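A **locker** is a narrow storage compartment with a lockable door, normally built in banks and assigned to one person at a time or shared by successive users. Lockers are found in schools, factories, swimming pools, railroad stations, and sports buildings. The term covers both the single compartment and, in trade usage, the whole cabinet of compartments. 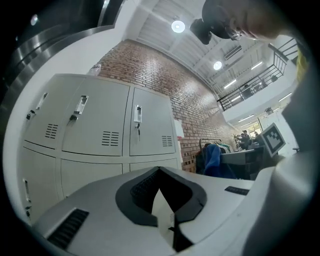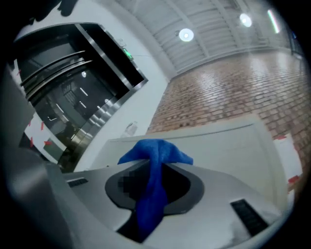 The most common type is the sheet steel locker, made from cold-rolled panels that are cut, folded, and then joined by rivets or spot welds. The body is a box open at the front, and the doors hang on hinges fixed to a vertical frame member. Finishes are usually baked enamel or powder coat. Light gray, as on the metal cabinet standing by the brick wall, is a long-established finish for plain institutional work, and many suppliers keep it in stock while treating other colors as special orders. Routine cleaning of a coated door calls for a damp microfiber cloth and a mild detergent. Abrasive pads dull the coating and can expose bare metal at folded edges.

## Terminology

A *tier* is one level of compartments. A single-tier locker has one full-height door per column, a double-tier locker has two, and a box locker has four or more. A *bank* or *run* is a row of columns bolted side by side. The *frame* carries the doors, and the *latch bar* or *catch* holds the door shut. A *hasp* is the hinged or fixed loop through which a padlock passes. The *kick plate* closes the gap between the lowest door and the floor.

## History

Wooden clothes presses divided into numbered compartments were in use in mills and bathhouses before metal lockers became common. These were heavy, hard to clean, and prone to harboring insects. Early metal types used expanded mesh on all sides so that damp work clothes could dry and the contents could be inspected without opening the door.

Solid doors with pressed louvers gradually replaced mesh in most buildings. The bathhouse at Clarville, fitted out in 1927, received solid-door cabinets in the changing rooms and mesh cabinets in the boiler house, an arrangement described by Griet Vanhove in her survey of municipal baths. Part of the mesh installation remained in service until the boilers were removed.

Coin-operated lockers followed a separate line of development. The lock retains the key until a coin is inserted, and either keeps the coin as a fee or returns it when the key is replaced. The Dokoren system used a rotating drum behind the door frame, which allowed the coin slot to be repaired without removing the door.

## Construction

### Body and doors

Door panels are usually made from thicker sheet than the backs and sides, as the door takes most of the abuse. Wide doors flex more than narrow ones and are often stiffened with a folded channel welded to the inside face. A door that is not stiffened tends to spring outward at the upper corner when the latch is forced.

Koen Mulder and Ruben De Graaf tested used cabinets from a closed spinning mill and recorded 2382 faults. Bent hinge leaves were the largest group, followed by worn latches and corroded base panels. Faults in the side panels were rare.

### Ventilation

Louvers are pressed into the door near the top and bottom so that air can enter low and leave high. Perforated patterns give a greater open area but admit more dust. In wet areas the cabinet back may also be perforated and set off the wall on spacers.

### Locks

Four arrangements are in general use:

- padlock hasp, with the user supplying the lock
- built-in cam lock with a metal key
- built-in combination lock with a control key for staff
- electronic lock operated by a code or card

Master keying is usual for cam locks in larger installations. In the Konitz pattern, a removable core allows the lock to be changed from the front of the closed door.

## Installation

Cabinets are leveled before the columns are bolted together. A bank that is out of level will rack, and the doors will bind at the latch side. Tall, shallow cabinets are fixed to the wall or bolted back to back to prevent tipping. In masonry walls, fixings are placed in the body of the brick where the mortar is soft.

Sloping tops may be added to stop objects from being left on the cabinet and to reduce dust. They are supplied as continuous hoods for long banks or as individual caps. Frans Van Leeuwen recommends a slope of 30 degrees for dusty workshops, while Okonkwo catalogs list a shallower hood for rooms with low ceilings.

## Numbering

Compartments are numbered from left to right along the upper tier or downward by column. Column numbering is easier to extend when a bank is lengthened. Getachew Adugna's account of pithead changing rooms describes a mixed scheme in which each shift used its own series, with number 14 left out of all of them after a clerical error in the first order of plates.

## See also

- Baggage storage
- Cam lock
- Changing room
- Pigeonhole cabinet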